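Estanterías de varilla metálica: montaje, carga y mantenimiento

Las estanterías de varilla sirven para despensa, taller, cuarto de plancha o trastero. Se arman sin herramientas, se limpian con poco esfuerzo y dejan pasar el aire. Los fallos habituales proceden de un montaje con prisas: baldas desniveladas, casquillos mal asentados y peso colocado demasiado alto.

Antes de montar

Extienda todas las piezas en el suelo y compruebe que los casquillos de plástico están completos. Cada uno consta de dos mitades que abrazan el poste. Si falta una mitad, no sustituya la unión por cinta ni por bridas: la balda trabaja por cuña y necesita el cono entero.

Mida el hueco en tres puntos, a ras de suelo, a media altura y arriba. Las paredes rara vez son paralelas. Para un módulo de 900 mm de ancho conviene dejar algo de holgura a cada lado, la justa para meter la mano y retirar un objeto caído.

Montaje de las baldas

1. Marque en los cuatro postes la ranura elegida con un trozo de cinta de carrocero. Contar ranuras poste por poste es la causa más frecuente de error.

2. Coloque los casquillos con la parte estrecha hacia arriba. El resalte interior debe encajar en la ranura y no girar ni deslizarse.

3. Baje la balda desde arriba, primero por dos esquinas opuestas. Golpee cada esquina con un mazo de goma, alternando, hasta que deje de ceder.

4. Nivele antes de cargar. Con pies regulables se corrige en el propio pie; con ruedas hay que calzar o cambiar de sitio.

Los casquillos de marcas distintas no siempre son compatibles. Los de Stodberg y los de Nuston tienen un aspecto muy similar, pero el resalte queda a distinta altura y la balda baja unos milímetros con la carga.

Ruedas

Ponga las dos ruedas con freno en el lado accesible. Apriete la espiga con llave fija, sin forzar, y repase el apriete cada 6 meses. Sobre moqueta o alfombra densa la rueda pequeña se hunde y el arranque exige más fuerza – es preferible una banda de rodadura ancha y dura. Sobre tarima, al contrario, conviene goma blanda que no marque.

Para retirar pelusa del eje, vuelque el módulo vacío, corte los hilos con un cúter y extráigalos con pinzas. Una gota de aceite de silicona es suficiente. El aceite mineral atrapa polvo.

Reparto de la carga

Lo pesado va abajo: botellas, latas, herramienta, papel. Lo voluminoso y ligero, en las baldas intermedias. La superior puede quedar libre o reservarse para objetos de uso ocasional, siempre que el conjunto no vaya a desplazarse. El límite indicado por el fabricante se refiere a carga repartida con pies fijos. Con ruedas, la capacidad total es menor y hay que consultarla aparte.

Los objetos pequeños se cuelan entre las varillas o se vuelcan. Se resuelve con una lámina de polipropileno cortada a medida, o con cajas de base lisa. En el cuarto de los niños, los peluches y las bolsas pueden ir directamente sobre la varilla; piezas sueltas y lápices, en caja cerrada.
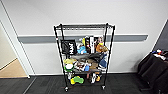 Limpieza

Paño de microfibra apenas humedecido y jabón neutro. En cocinas, la grasa se acumula en la cara inferior de las varillas: aplique desengrasante diluido, espere 14 minutos y aclare. Seque de inmediato las soldaduras, donde empieza la corrosión. No use estropajo metálico sobre acabados pintados.

Óxido incipiente

Lije el punto con grano fino hasta ver metal limpio, desengrase con alcohol y aplique dos manos de esmalte antioxidante. El de Šimko admite pincel y cubre bien en curvas cerradas. Respete el tiempo de secado entre manos que figure en el envase.

Desmontaje

Vacíe el módulo por completo. Golpee cada esquina desde abajo con el mazo, cerca del poste, hasta liberar el cono. Si un casquillo se resiste, caliéntelo con secador a temperatura media. Guarde los casquillos en una bolsa atada a un poste.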